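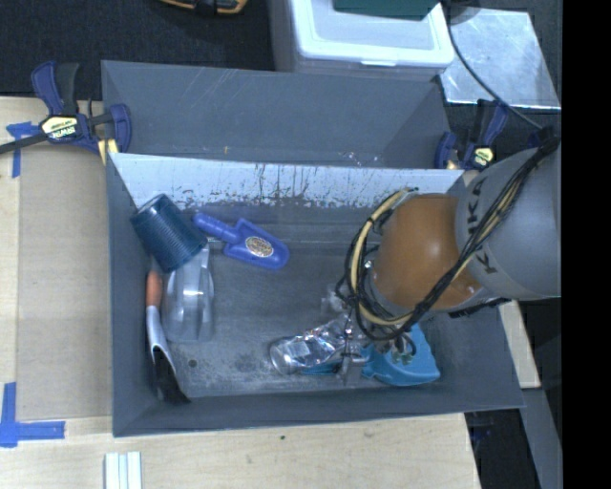 Comparing two grippers on a mixed bin

This page sets out how to compare a two-finger gripper with a suction cup on the same arm, using one bin of household items. The names Mokdale (fingers) and Provatus (suction) are used below. Allow one afternoon for each gripper.

1. Fix the bin

Clamp the bin to the table on both sides. If it shifts during a run, the wall positions stored in the controller are wrong and the results must be thrown away. Mark the table with tape so that the bin can be put back in the same place.

2. Choose the items

Include at least one clear item, one ribbed item, one with a long handle and one that gives when squeezed. A crumpled plastic bottle, a ribbed cup, a scoop and a hand trowel cover most of the common faults. Clear plastic mainly tests the depth camera, so log camera misses apart from grip failures.

3. Set the arm

Use the same approach height and speed for both grippers. We use 300 mm above the bin floor and 400 mm/s, dropping to a slow feed for the last part of the descent. Enter the weight and tool centre point of each gripper before the first run. Turn the wrist through its full range by hand jog and check that the cable loop does not catch on the bin wall.

4. Run the picks

Tip the items in from a tub. Do not arrange them. Make 19 attempts, refill, and repeat. Record each attempt as picked, dropped, missed or stopped on force limit.

5. Read the log

Compare by item first and by total second. Handles lying against a wall favour whichever gripper has the narrower body, and a single total hides this. Stops on force limit near the walls usually point to a wrong tool length. Measure it again before changing the limit.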